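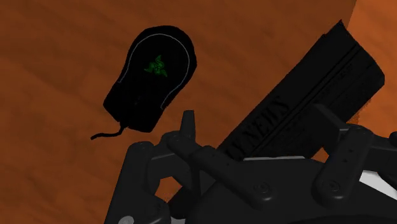
BUNDBRIDGE, December

Quick one this month, the van leaves at 4 and half the gear is still in the hallway.

Cikent are back. Four years of nothing, then a new single out last week and a whole album to follow in spring. Title is Vemalis. Eleven songs, two of them instrumental, one of them the long slow thing they used to close with on the harbor tour and never put on a record. If you were at any of those shows you know the one. Everybody on the message board calls it "the ferry song" and the band has given in and called it that too.

First listen notes, typed fast. Less guitar than before. Much more piano. The drums sound like they were recorded in a stairwell, and I mean that as a good thing. The vocals are pushed right up front, which takes some getting used to if you grew up on the first record where you could hardly make out a word. Second verse of the single is the best thing they have written. The chorus I'm less sure of. Ask me again in a month.

The single is doing fine on the streaming sites, better than fine for a band that never had a proper radio hit. It went in at 58 on the national chart, their first time in the top hundred. Not bad for a song that's almost six minutes long. The radio edit cuts the whole piano intro and I would skip it, go for the full version.

Now the tour. 8 dates, all of them in spring, starting here at the Hellwig. Yes, the Hellwig, the old one on the canal side with the balcony, not the new room out by the stadium. Holds 3000 with the floor standing. They played to 4000 at the last open air so this will be tight, and tickets will go quick. Subscribers get the presale code in a seperate mail the night before general sale. Check your spam folder. Last time a lot of you wrote in after it was gone and there was nothing we could do.

Limit of four tickets per person. Balcony is seated and costs a bit more. Under 16s need an adult with them, and that goes for the balcony too. Doors at 7, support on at 8, no word yet on who the support is. I have a guess but I've been wrong the last three times.

Vinyl: two pressings, black and a cloudy green one. The green is only sold at the shows and through the band's own shop. Black will be in the usual stores. There is a CD as well, and a cassette for the people who want a cassette. No box set this time, no signed postcards, thank goodness, mine are still in the tube they came in.

Older stuff is getting a reissue too. The first EP has been out of print forever and second hand copies cost silly money. It comes back in the fall with two demos on the end. One is an early version of the single that got them signed, half the speed and sung in a completely different key. The other I havent heard.

Other bits. The listening evening at the record store is moved to the upstairs room, same time, bring your own cup. Gig swaps and spare tickets go on the board as always, face value only please. Reviews of the fall shows still welcome, keep them under a page.

Next letter in January, with the full tour list and hopefully the support act. Got to go, they're honking.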